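Notebooks > Sisanholm > Chore runs

9 Dec 2024

Back on the table-clearing task after a week of fiddling with lighting. Kadir keeps asking me when one of these can tidy his living room, and I keep saying not this year! Picking up one thing on a bare table is easy. Picking up one thing in a crowd of knickknacks is where we sweat, so I'm sticking with the cluttered layout in sim until the planner stops scaring me. 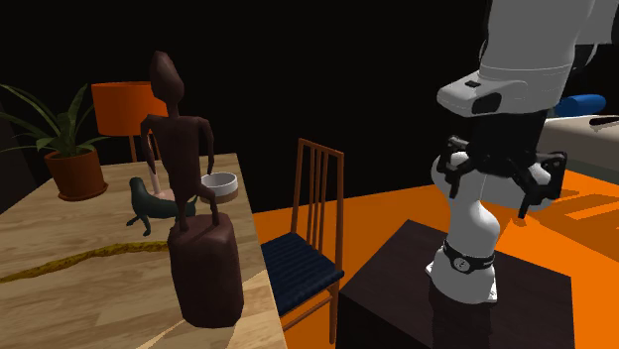 Sculpture near the table edge, gripper open and holding nothing.

My worry is those skinny legs. Grab too low and you get the pedestal, grab too high and you've got a head that slopes away from the fingers. Wanda wants a fixed grasp at the torso - I'd like the planner to choose, even if it takes 17 tries. The lamp and the plant are just there to be bumped into, as in any real house.

Jadwiga asked for a simpler shape too, so the cylinder gets its own notes.

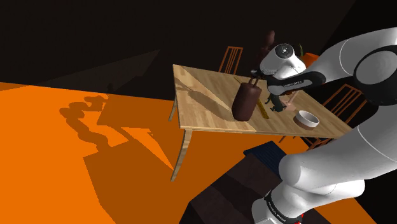 Fingers down at the top of the maroon cylinder. Green figure and pink piece close by.

I like the straight-down approach for this one, but the forearm hangs over half the table and that bothers me. Would I let it near my grandmother's shelf? Nope - maybe by July.

To do: ask Tadeusz about finger clearance, rerun with 2 seeds.

Recent entries
Ekness gripper notes
Riis: folding towels, again
Omari dish rack layout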